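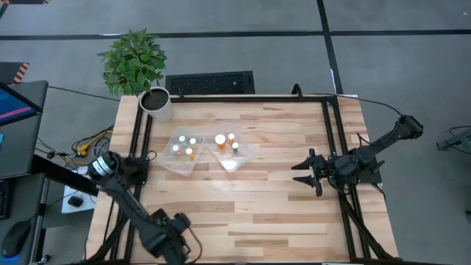 1/ I manage my mother's prescriptions, and last month I moved all of them to one pharmacy. She had been using two, plus a mail order plan left over from my dad's insurance. Everything now gets picked up on the same day. I stand the bottles together in a clear plastic tray, like the four small ones in the photo, and the tray stays out on the table where I can see it.

2/ The switch took 4 phone calls. The longest was 50 minutes. Ask for "medication synchronization" by name. The first person I talked to at Sowerby Pharmacy didn't know what I meant when I said "same day refills." The second one did.

3/ You will get one short fill for each drug so the dates line up. Ask what the copay is on a short fill before you agree to it. Ours was prorated on everything except the eye drops, and those cost the full $40.

4/ Cancel auto-refill at the old pharmacy yourself. The transfer did not cancel it for us. We got a text in May saying two prescriptions were ready at the old place, and I had to call and have them put back.

5/ Glenys Wragg asked about controlled prescriptions. Mom has one. Her doctor's office sent a new prescription to Sowerby and we didn't try to transfer the old one.

6/ I keep a sheet on the fridge with drug name, dose, prescriber and refills left. I update it at pickup. Lorraine Crabtree, I'll send you the blank one tonight.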